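Vandach — Sorting and Waste Team
Open position: Collection and Sorting Assistant (part time)

Vandach is looking for one person who will help us with the collection of plastic bottles in the Skestier office building and in the two smaller houses behind it. The work is simple but it needs patience and a good eye. You will be part of a team of five people and you will report to Khrystyna-Mariia Vakulenko, who leads the sorting room.

We started to collect drink bottles separately in October. Before this, they went to the mixed waste together with paper cups and food, and the recycling company often refused our bags. Now we have a bin for bottles on each floor, and in a normal month we bring some 2000 bottles to the sorting room. This is more than we expected, and the present team has no time to do it well.

What you will do

You empty the bottle bins on all floors in the morning and bring the bags to the sorting room on the ground floor. You take out everything that is not a bottle. Cans go to the metal container, and glass goes to the crate next to the door. You write the weight of every bag in the notebook, with the floor number. Once a week you wash the bins with warm water and let them dry upside down.

Please note that we keep the caps on. Our recycling company accepts a bottle with its cap, and a loose cap is easily lost. Labels can also stay. If there is still liquid in the bottle, pour it in the sink first and close the bottle again.
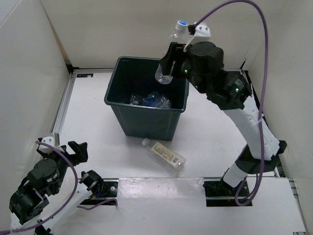

A clear bottle with its blue and white cap on, over the dark green bottle bin.

The bins are square and become a little wider to the top. Do not fill them over the rim, and change the bag before this happens. One full bag should not be heavier than what you can carry with one hand, so we prefer more bags and less weight.

What we ask from you

You can walk stairs and stand for a longer time. The elevator in the Skála house is small and it is often used for deliveries.
You can read and write simple English. Other languages are welcome, we speak four of them in the team.
You are not bothered by the smell of old lemonade — in summer it is quite strong.
Experience with waste sorting is good to have but it is not a condition. We will show you the work during the first two weeks.

What we offer

Four hours of work per day, from 6:30 to 10:30, five days in a week. A shorter morning is possible by agreement, but not less than 90 minutes.
Work shoes and gloves, new ones when the old ones are worn out.
Lunch in the canteen for the employee price, also on the days when you finish early.
A monthly ticket for the bus. Parking for bicycles is under the roof, parking for cars we unfortunately do not have.
A contract for one year with the possibility to make it longer.

How to apply

Write us a short letter, half a page is enough, and tell us when you could start. A CV is welcome but you do not need a photo in it. Please write the number 1408 on the envelope or in the subject of your e-mail, so that your letter comes to the right desk. You can also leave it at the reception of the Skestier building, in the mailbox of the sorting room.

We read letters from 16 February 2026 and we will invite people for a visit in the order in which they wrote to us. The visit takes one hour. You will see the sorting room and meet the team, and you can try one round through the floors if you want. Please come in closed shoes.

Questions about the work are answered by Khrystyna-Mariia Vakulenko, extension 600, best after eleven o'clock.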